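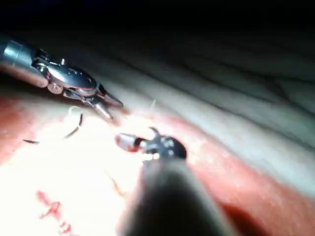
Yasmine Fawzy reckons a book that's been read to bits is worth more than one that's never been opened, and she wrote in to tell me so after my last grumble about slipcases. Worth more to whom, I wanted to ask, but she'd thought of that already. To the person who finally gets to own it, she said, and the dealers can go and boil their heads.

Well, I'm halfway with her. I collect old fantasy paperbacks, mostly the small press stuff, and I've spent far too many evenings squinting at listings that say "as new, unread" as if that were a kindness to the book. My favourite thing on the shelf is a Fumard edition with a cracked spine, tea on the map and somebody's pencil notes all the way through chapter 2 (they clearly hated the dwarf). It cost me less than lunch. I wouldn't swap it for a mint one — well, I might, but I'd sulk afterwards.

What gets my goat is the sealed copy. Clukier put out a numbered run in May, 1065 of them, shrink-wrapped, and within hours half the forum was asking whether taking the plastic off would hurt the price. Of course it would! So off they go into cupboards, and the new introduction, which I'm told is lovely, gets read by hardly anyone. I bought one. I cut the wrap with the kitchen scissors that same night and read until two in the morning, and the introduction is indeed lovely, all 56 pages of it, even if it does go on a bit about dragons.

Where I part company with Yasmine is on signed copies and proofs. There are so few proofs of the early Perkska books left that I do think whoever has one ought to keep it out of the bath. Rocío Londoño lent me hers last winter and I read it at the table with clean hands, feeling like a choirboy, and posted it back insured. That seems fair to me. Be careful with the scarce ones and lend them to people you trust.

The rest of them can take a bit of jam. I've got a Sutanto reprint in my coat pocket as I type this, and the cover came off on the bus.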